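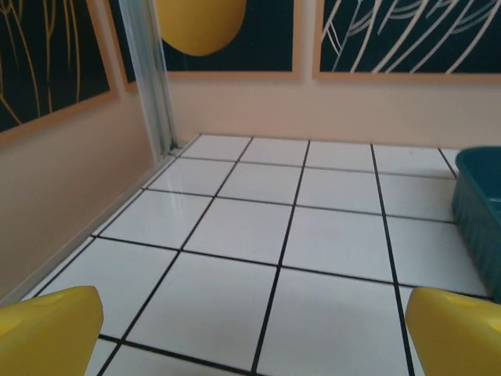 How does a robot pick up a sock? Our trip to the Akitz open day

Have you ever dropped a sock on the floor and picked it up again without looking? Your eyes found it, your arm reached down, your fingers closed, and up it came, and you were probably thinking about breakfast the whole time. Now imagine you had to explain every bit of that to somebody who had never seen a sock, had never had an arm and didn't know what "down" meant. That's what the people at Akitz do all day, and in October 2022 they opened their doors so that families could come and see how.

We went along, and it was brilliant. We've written down what we learned, with the long words explained as we go.

Meet Pimov

The robot we saw most of is called Pimov. Pimov hasn't got a face or legs, and it can't talk. (One boy in our group asked it for its name three times, very politely, before Kadir Polat told him.) What Pimov has got is an arm with lots of joints, and at the end of the arm is a gripper.

A gripper is a robot's hand. Yours has four fingers and a thumb. Pimov's has two chunky fingers made of bright yellow plastic, and they do just one thing, which is move together and apart. Open, close. Open, close! It sounds like hardly anything, but try it yourself. Hold out your thumb and one finger, tuck the others away and see what you can pick up. A pencil is easy. A flat coin is horrible.

Kadir looks after the grippers, and he let everybody hold a spare finger. They are lighter than they look. He told us he has tried long thin ones, curved ones and one with a sort of fingernail, and he keeps them all in a biscuit tin.

A camera on the wrist

Where are your eyes? On your head, we hope. Pimov has a little camera by its wrist, close to the gripper, so wherever the hand goes, the view goes too. Imagine having an eye in the palm of your hand. You could look under the sofa without lying on the carpet!

If you watch the screen beside the robot, you see what that camera sees. The tips of the yellow fingers poke in at the bottom corners all the time, a bit like the way you can just see your own nose if you try. (Go on, shut one eye. There it is.) Between the fingers is the gap, and the gap is the important part. When Pimov wants to pick something up, it has to move so that the thing ends up in the gap. Then it can close.

The view isn't always straight, either. When the wrist tips over a little, the whole room tips on the screen. Walls lean and floors slope. You tilt your head every day and never think the house is falling over, but a robot has to learn that a tilted wall is still the same old wall.

The pretend room

Pimov practises in a small pretend room. It has beige walls, with pictures hanging on them in thin frames. The pictures have dark teal backgrounds (teal is a colour between blue and green), and some have yellow in them and some have white swooping lines like blades of grass. The floor is shiny white tiles with black lines in between. And there's a teal bin standing on the floor.

Elif Naz Kaplan helped to put the room together, and we asked her why a robot needs pictures on the wall. She laughed and said that your house has got things on the walls, hasn't it? A robot that has only ever practised in a plain grey box might get very muddled in a real home. It has to learn which things matter for the job and which are just there. A yellow shape in a picture is not a yellow duster, even if it's exactly the same yellow as something you've been told to pick up. You know that straight away, because you know what a picture is. Pimov has to find it out.

The tiles are tricky as well. Shiny floors bounce the light back, so you can get a bright patch where the lines between the tiles nearly fade away. To a camera, a bright patch might be a puddle, or a sheet of paper, or nothing at all.

The tiles do something helpful too. All the squares are really the same size, but the near ones look big and the far ones look small and squashed. Artists call this perspective. Next time you're in a kitchen or a swimming pool with tiles, crouch down and look along the floor and you'll see it happen. Your brain uses clues like that to work out how far away things are, and a computer can use them as well.

How do you teach a robot?

We thought somebody would type in "PICK UP SOCK" and off it would go. No chance!

The Akitz team teach Pimov by showing it. Saulius Dzene takes hold of a pair of handles and moves them, and the robot arm copies him. If Saulius reaches left, Pimov reaches left. If he squeezes, the yellow fingers close. While he does this, the computer remembers everything: what the camera saw, where the arm was, and whether the fingers were open or shut. One go, from start to finish, is called a demonstration.

Then he does it again. And again! For the sock job he did 200 demonstrations, with the sock somewhere different each time. Sometimes it was flat and sometimes it was scrunched into a ball. Saulius says the scrunched ones are much easier.

After that the computer goes through all the demonstrations and looks for patterns. What did the view look like just before the fingers closed? Which way did the arm go when the sock was far off to the side? Doing this is called training, and it takes a lot longer than you'd think. Beril Tuncer, who runs the training, starts it off before she goes home and has a look when she comes in the next morning.

So, did it work?

We all squashed up behind the rope to watch. Pimov's arm came down slowly, stopped, went a bit sideways, stopped again (somebody's little sister shouted "LEFT!") and closed its fingers on nothing. A big groan from everyone. Then it backed up and had another go, and this time it got the sock by the toe, swung it across and let go. In the bin! You should have heard the cheering.

Beril wasn't at all upset about the first miss. Misses are useful, she told us, and she keeps a list of them. Back in January Pimov kept trying to pick up the black lines between the tiles, over and over again, as if they were bits of string. It doesn't do that now.

Things we asked

Does it get tired? No, but the motors can get warm, so it has breaks.

Could it pinch you? The fingers don't squeeze very hard, but people still stay behind the rope when the arm is moving, and there's a big red button that stops everything. We were not allowed to press it. We asked twice.

Can it do the washing-up? Not yet. Wet plates are slippery and Kadir went a bit pale.

Does it know what a sock is for? Yavuz Öztürkmen, who showed us round, had a good think about this one. He said Pimov is getting good at finding socks and moving them, but it has no idea about feet.

Try it at home

Be a robot! You'll need a friend, a pair of wooden spoons, a sock and a bowl or a box.

Put the sock on the floor and the box somewhere near it. One of you is the robot. The robot holds a spoon in each hand, shuts their eyes and does only what they are told. The other one gives the orders, but only these words are allowed: left, right, forward, back, up, down, open, close, stop.

See if you can get the sock into the box, then swap over. When you've got good at it, make the sock flat and try again. Our best go took ages and the sock ended up in the dog's water.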